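Lalit Garg
October 2025

1/ Everyone in my feed is suddenly doing the Alva method. Eat from smaller bowls, eat less, lose weight, sleep like a baby. I've now read the whole leaflet so you don't have to. I have questions.

2/ The headline claim is that 81 per cent of people "felt more in control" after switching. More in control of what? The leaflet doesn't say. It doesn't say what they were eating before either.

3/ Then there's the sample. 1,066 people, which sounds grand until you read the small print and find they all signed up through the shop that sells the bowls.

4/ And it ran for two weeks. I can feel in control of almost anything for two weeks. Ask me again in December with a tin of shortbread open.

5/ No comparison group. You'd want half of them to get a new bowl of the ordinary size, surely? Any new thing in the kitchen makes you pay attention for a bit. I cooked properly for a month after I bought a decent knife.

6/ A few of you have sent me the Bramau blog post as backup. It quotes the leaflet. The leaflet quotes Bramau. Round we go.

7/ My mum has used the same bowls all my life and fills them twice. If a bowl is too small you get up and have seconds. I'd have liked one line in the leaflet on seconds.

8/ Not saying it can't work for anyone. If you like it, carry on. I'd just want to see what people really ate, weighed, by someone who isn't selling crockery.

9/ Bowls, since we're on bowls:

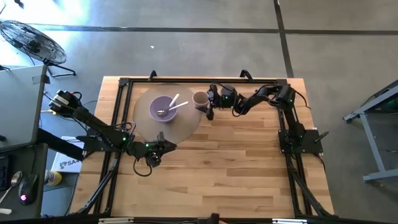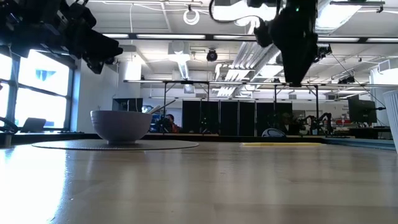 Purple bowl in the first, white one in the second, a grey mat under each.

10/ If anyone has a proper study, with a comparison group, send it over and I'll read it. Please not the leaflet again.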